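Library's new tables are easy on the eye, harder to check

The reading room on the upper floor of the Dostia public library reopened in December 2024 with new tables, and the library would like you to know they will last. How long is another matter. The leaflet at the front desk promises "years of heavy use," and when asked how many years, the desk pointed back to the leaflet.

The tables were supplied by Keskin, a furniture shop on the edge of town, and they replace the dark ones that had been there since the building opened. Those were ugly, scratched and carved with initials, but they stood up to 21 years of homework and spilled coffee. Two of them went to the basement. The rest were sold in July, before anybody had sat at the new ones.

The new color is called Iltetti on the order form, a name that appears to mean pale. The library says a lighter surface will make the room feel brighter and cut down on the need for desk lamps. It has not said whether anyone measured the light before or after, and the seven desk lamps are still plugged in along the wall. 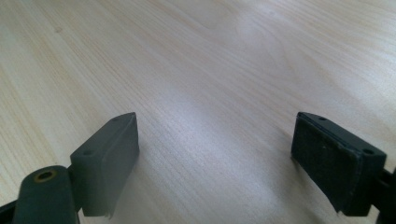

Pale wood shows every pen mark, according to one regular reader, who had the same sort of top in a kitchen at home and gave up on it after two winters. The reader also wanted to know who would be wiping the tables down, and how often, as the cleaning hours were cut last spring and have not come back.

The library's answer is that the finish can be cleaned with a damp cloth. The care sheet that came with the order says the same, then adds that standing water, hot cups and "abrasive contact" should be avoided. In a room full of teenagers with backpacks, that covers most of the afternoon. Coasters have been ordered. They were not out at the time of our visit.

There is also the matter of what the order form calls wood. It gives a color, a size and a price per table, and leaves the line for material blank. Keskin said it would look up the details. We asked around two weeks ago and are still waiting.

The reading room keeps its old hours. Comments about the tables can be left in the box by the stairs.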